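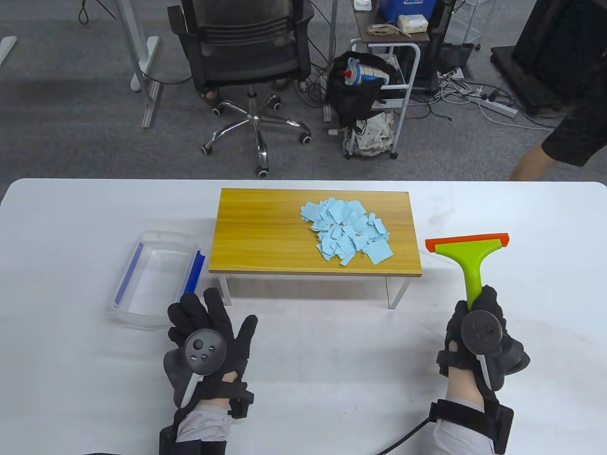 Chapter 6
Teaching by Doing, or the Paper Problem

Reading time: 20 minutes
Print this page | E-mail this page

By now your club has a robot that can drive in a straight line, more or less, and a strong wish to make it do something that would impress a relative. This chapter asks it to clean a table. You will find the relatives harder to impress than you hoped, and the table harder to clean.

The task is the one the Larthorpe student robotics club set itself in February, when its members were choosing a project for the Drerden Open. Tear up some light-blue paper. Drop the scraps on a small table with a wood-grain top. Put a clear plastic bin to the left of it. The robot, which the club had named Adora after a long and bitter vote, must get the paper off the table and into the bin. A four-year-old can do this, though getting a four-year-old to do it is covered in other textbooks.

The club's first plan was to write rules. Find a scrap, close the fingers, lift, move left, let go. The rules ran to almost 60 pages and worked very well on one scrap. With a pile they were hopeless, for reasons you can test at your own desk. Scraps overlap. They slide. Two of them come up when you wanted one, and the second falls on the floor, where the rules had nothing to say about it.

Dionysis Tsakiris, who taught the class and had kept quiet through all 60 pages, then suggested that the students stop describing the job and do it. A person would wear trackers on both hands and clear the table many times over, while the computer recorded how the hands moved and what the camera saw. The robot would learn from the recordings. This is called learning from demonstration, and it has the great charm of turning a programming problem into a housekeeping problem.
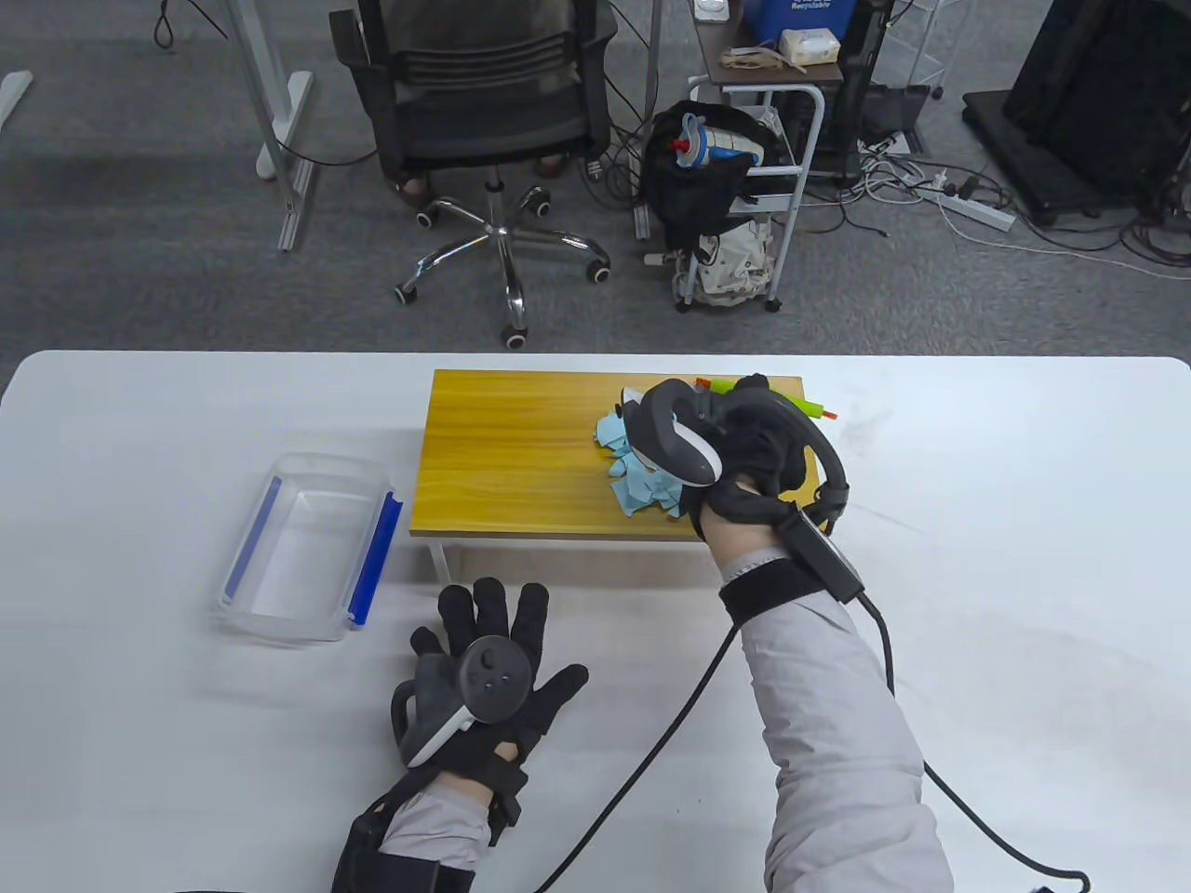 It also brings its own trouble, most of it human. People are inconsistent. They sweep one pile and pinch the next. They get bored at demonstration 20 and start showing off. The club recorded 96 demonstrations and threw out a good share of them, including a long run in which the student in the gloves was also telling a story and needed her hands for it.

There is the question of the starting position, too. If the paper always lies in the same place, the robot learns the place and ignores the paper. The scraps have to be spread differently before each run, and "differently" is something people are bad at. Left alone, most of us make the same heap all afternoon and believe it to be random.

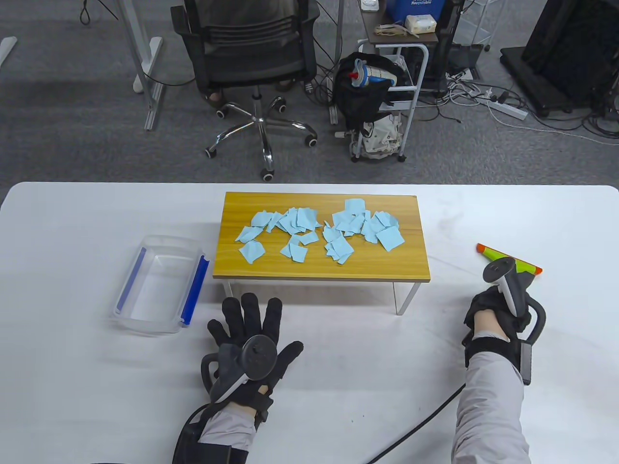 Figure 6.1 Light-blue scraps in two loose heaps, with the empty bin to the left of the small table.

Before you read Section 6.1, try the task yourself, bare-handed, and write down every movement you make. Then hand the list to a partner and have them follow it exactly - no common sense allowed. Keep the list. You will need it in Section 6.2, where it will be used against you.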